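Why Do Stairs Get Dusty?
Home and House Science for ages 8 to 11

Have you ever run your finger along the edge of a stair and found a grey line on your skin? Stairs collect dust faster than most parts of a house, even when people clean them every week. To understand why, you need to know what dust is and how it moves.

What is dust made of?

Dust is a mixture of very small bits of things. Some of it is dirt that came in on shoes. Some is lint, the tiny fibres that rub off clothes, blankets and carpets. There can also be pollen, pet hair, crumbs, sand and flakes of dead skin. A single speck is hard to see, but when thousands of specks settle together they make a soft grey layer.

If you live near the coast, your dust may have more sand in it. If you live near a farm or a gravel road, it may be a different colour.

How does it get onto the stairs?

Each time someone walks up or down, their feet push air around. The moving air lifts dust off the floor and carries it a little way before it drops again. Warm air also rises, and a stairwell works a bit like a chimney. The lightest specks can float all the way from the bottom floor to the top landing.

The flat part of a stair, where you put your foot, is called the tread. The upright part between two treads is called the riser. Dust gathers in the corner where the tread meets the riser, because feet hardly ever touch that spot. Over many years, shoes can also rub the finish off wooden treads and change their colour.

Where should you start cleaning?

Start at the top. Dust falls down, so if you cleaned the bottom step first you would have to clean it again. The handrail comes before the treads for the same reason.

A dry or slightly damp cloth works well on wood. Too much water can soak in and make the wood swell, and wet stairs are slippery.

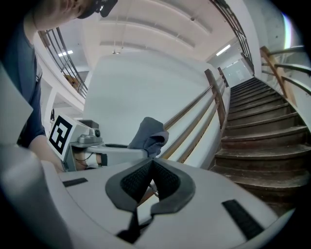 Cloth picks up dust because it is made of threads with small gaps between them. The specks get caught in the gaps. When the cloth looks dirty, fold it over to a clean side. Once every side is used, shake it outside or put it in the wash.

Handrails need wiping for another reason too. Hands leave a little oil behind, and dust sticks to oil. A rail that feels sticky may need a drop of soap on the cloth – then a wipe with clean water, and a dry cloth to finish.

Staying safe

Ask an adult before you clean any stairs. Keep one hand free for the rail, and never leave a bucket or a cloth lying on a step.

Words to know

Fibre: a very thin thread
Landing: the flat floor at the top of a flight of stairs, or part of the way up
Lint: loose fibres from cloth

Written by Kirsten Þorgeirsson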